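Questions guests ask us before they come to Farah House

We get the same questions by mail many times each season, so I have collected them in one page. If your question is missing, write to Suha Zein at the front desk and she will answer, usually the same evening.

How do I get to the house from the train?

The train stops in Povik, in the lower town. From the station square you take the bus to Gevach and stay on it until the last stop. From there it is a walk of nine minutes, uphill. Please do not follow the phone map when it sends you to the stairs behind the church. The stairs are steep and have no light in the evening. Take the road instead, it is longer but smooth.

Can you pick us up?

Yes, if you tell us one day before. Our car takes up to 9 suitcases if they are of normal size, but only four people. Bigger families go in two rides. We do not ask money for the pickup, only please write us if your train is late.

When can I have the room?

From three in the afternoon. If you arrive in the morning, you may leave your luggage in the small room behind the desk and go for a walk. This room is locked and Suha keeps the key. Please put your name on the bag, and take with you your medicine and your papers.

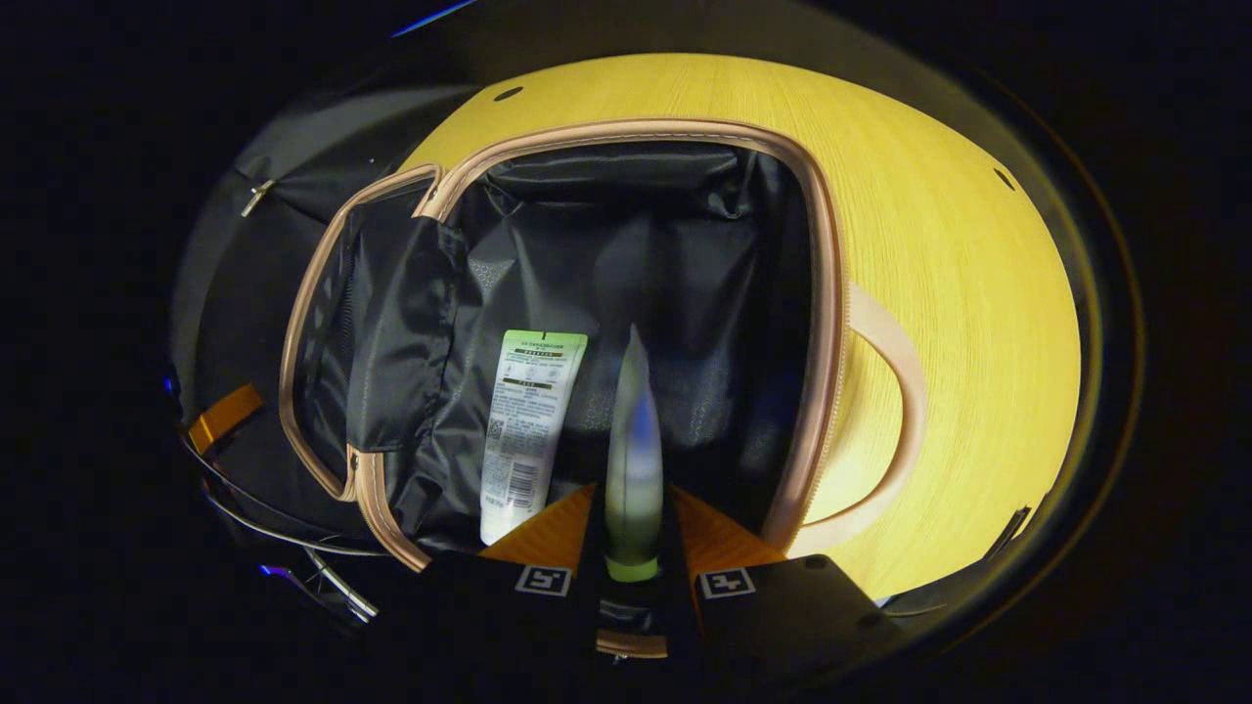 Check-out is at eleven. If your train goes late, the same small room is open for you until eight in the evening, and you can use the shower on the ground floor. Ask for a towel, it is included.

Is breakfast in the price?

It is in the price for all rooms except the two apartments, which have their own kitchen. We serve from seven until ten. There is bread from the baker in Gevach, eggs, cheese, tomatoes and my wife's plum jam. If you cannot eat gluten or milk, say it when you book and not on the morning itself, because the shop in the village has a small choice.

Is there an elevator?

No. The house has three floors and the stairs are original. Two rooms are on the ground floor, with a wide door and no step in the bathroom. We keep them for guests who need them until two weeks before the date, after that anybody can book them.

How does the deposit work?

We ask 40 euros for each booking, by bank transfer. It is taken off your bill at the end. If you cancel more than a week before, you get all of it back. If you cancel later, we keep it, but we will use it for another stay in the same season if you wish.

Can I pay by card?

Yes, for the bill, but the city tax must be paid in cash. I am sorry for this, the rule is not ours. The nearest cash machine is at the post office, 500 meters down the road.

Do you take dogs?

One dog for each room, and not in the breakfast room. There is water for them by the garden gate.

Is the Viline path difficult?

It depends on which part. The lower part, along the river to the mill, is flat and my mother walked it at eighty. The upper part has loose stones and you need real shoes. After heavy rain the footbridge can be closed, and then you must turn back at the mill. We write the state of the path on the board near the door every morning.

Can we come with small children?

Of course. We have two cribs and a high chair, free of charge, but you must reserve them. The garden has a fence on all sides. Quiet time is from ten at night, also for the terrace. 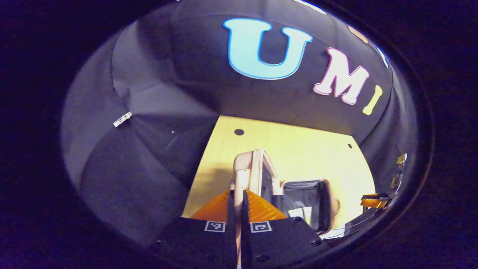 Gevach, May

The answers on this page are good for the present season. Three things are changed from last year. The bus does not stop anymore at the school, so please go to the last stop. Breakfast begins half an hour earlier than before. And the bicycles are now rented by the shop next to the post office, so we cannot reserve them for you, but we can give you the phone number.

If you find a mistake in my English or in the bus times, I am thankful for a message.

Tomos Bellis, Farah House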